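Flestarell Fan Club: Your Questions, Answered

Hello and welcome, whether you've been with us since the very first single or wandered in last Tuesday after hearing "Lu" on the radio in a servo. We get a lot of the same questions in the club inbox, so I've gathered them up in one spot. Grab a cuppa, I do go on a bit.
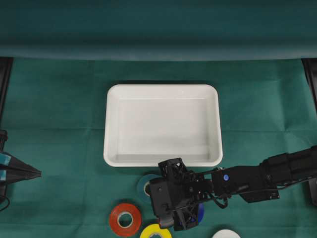
4 min read

Is Flestarell one person or a band?
A band, and it always has been! The confusion comes from the early posters, which only had Rosalía Calvo on them. She sings lead and writes most of the words, but there are four of them, and they split the songwriting credits evenly on everything after the debut.

Is it true Rosalía is leaving to go solo?
Oh, this one. It comes round every few months and gets everyone in a flap. The rumour took off when she registered the name Veltska, and people decided that must be her new solo act. Veltska is the band's own little label, set up so they could put out their B-sides and live recordings without waiting on anybody else. The band put up a short statement saying all four are staying, and they've booked studio time together since. If that changes you'll hear it from us as soon as we've had it confirmed, and not a minute before, because we've been burned by screenshots in the past (some of you will remember the wedding business, and I'm still embarrassed about the congratulations card).

When is the next album out?
The title is Emotness and the band have said December. They haven't given a day. Please don't trust the dates you see on retailer pages, they're placeholders and they shift all over the shop.

How do I pronounce Emotness?
Ee-MOTE-ness. I said it wrong for weeks.

How does the members' presale work?
Each financial member gets one code by email the evening before tickets open to the public, and each code covers up to four seats. For the coming theatre show we've been given an allocation of 700 seats, first in, first served. The venue holds 1207 all up, so there'll be a decent number left for the general sale if you miss out. Codes don't carry over to another show, and we can't reissue one that's been used, even if your cousin used it without asking. (It happens more than you'd think.)

My code hasn't arrived. What do I do?
Have a squiz in your junk folder first, then check that your membership hasn't lapsed. If it's all in order and there's still nothing by 9 am on the morning of the sale, write to the inbox with your member number in the subject line and we'll sort you out as quickly as we can.

Will they ever play "Lu" live again?
I wish I knew! They dropped it from the set after the winter tour and Rosalía has only said that it's a hard one on the voice, night after night. We ran a poll asking which older song members most wanted back, and of the 600 votes that came in, 442 were for "Lu". We've passed the result along to management, with a very polite covering note.

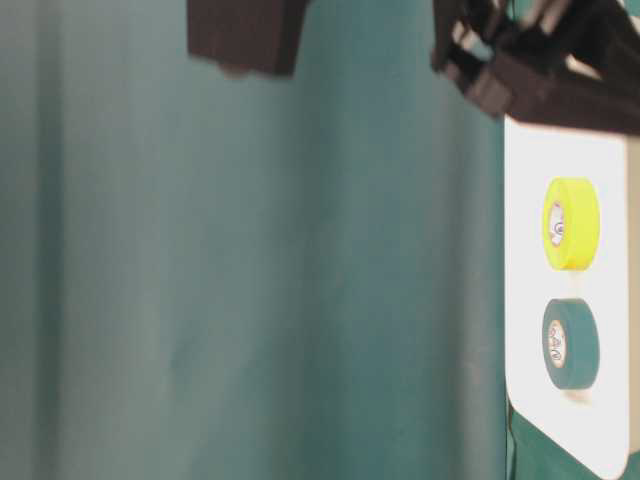
Marguerite: I'd be happy with an acoustic version, to be fair. She could take it down a couple of keys and let the crowd do the high bit in the chorus. We were doing it anyway by the end of that tour.

A lot of you have written to say much the same, so I've added the acoustic idea to the list for our next catch-up with management.

Can I send a gift or a letter to the band?
Letters and cards, yes please, they do read them. No food, and nothing bigger than a shoebox. Post them to the club address on your membership card and we'll bundle them up and send them on. Allow plenty of time, particularly over Christmas. Replies aren't guaranteed, though one turns up now and then and makes somebody's whole month.

Can I use your photos or write-ups on my own page?
Write-ups, go for your life, so long as you link back to us. For photos from shows, ask first, as they belong to the members who took them and most are happy to say yes.

How do I cancel my membership?
Sorry to see you go! Log in, choose "My details" and switch off the renewal. You'll keep your newsletter and presale access until the year you've paid for runs out.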